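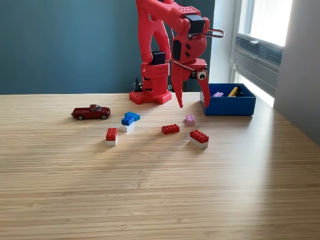 Red robotic arm with a two-fingered gripper, beside a blue open-top box.

Keddale purse

The Keddale purse is a small folding coin purse with a rigid tray, made from a single piece of leather and closed by a flap. It takes its name from Keddale, the market town where it was first sold, although most of those in circulation were made in the neighbouring town of Hasel. The purse is carried in a pocket or on a short strap. It is distinct from the horseshoe purse, which has a rounded outline and a sewn gusset.

Construction

The body is cut from one piece of vegetable-tanned leather, folded twice and held without glue. Opening the flap brings the tray forward, so that coins slide on to it and can be sorted with a finger before paying. Early purses had a tray of stiffened leather. Later ones have a tray of thin metal covered with lining cloth. The standard pattern has 3 compartments, two for coins and one for folded notes. A larger pattern, known in the trade as the double, has 6.
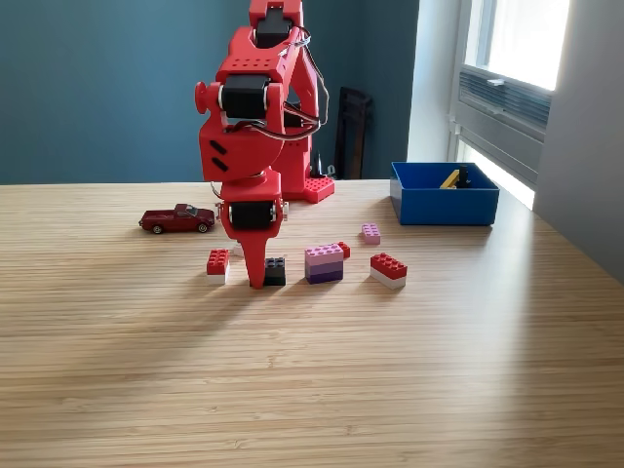 The fastenings of the Keddale purse are the feature by which dealers most often distinguish the two main makers. Purses from the Hasel workshops are closed at the sides with rivets, hammered flat and usually hidden under a leather tab. Those sold under the Jemon name have screw posts instead, which allow the tray to be removed and the lining replaced. Their heads are left exposed on the outside, small and silver in colour, much like the screw heads on the wrist of the red arm. Worn posts are commonly replaced with brass ones, and a purse with mixed heads has almost certainly been repaired.

History

The purse seems to have developed from a tray used by stallholders at Keddale market for giving change. The Hasel workshops adopted the form as a way of using offcuts from saddlery, and numbered each batch on the underside of the flap. The highest batch number recorded is 1415. Production in Hasel ended when the last workshop turned to belts and watch straps. The remaining cutting dies passed to Jemon, which altered the flap and introduced the screw post.

A narrower version, the Peng purse, was made for export. It omits the note compartment and has a wrist loop in place of the strap. Surviving examples are often in better condition than those made for home sale, and are sometimes wrongly catalogued as card cases.

Colours

Hasel purses were sold in tan, dark brown and black. Jemon added red and bottle green. Red purses were dyed through the full thickness of the leather, whereas green ones were coloured on the surface only and tend to crack along the folds. 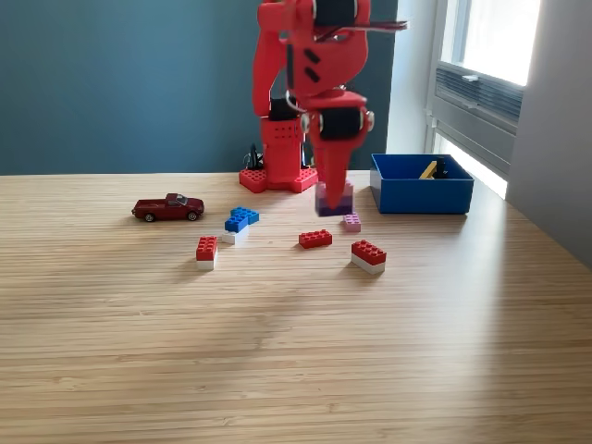

Red arm with black servo motors, on a light wooden tabletop.

Collections

The largest public collection is held at Keddale, where 364 purses are kept with a group of cutting dies and order books. Part of it is shown each August. The catalogue was last revised on May 1, 2019.

See also

Coin tray
Horseshoe purse
Saddlery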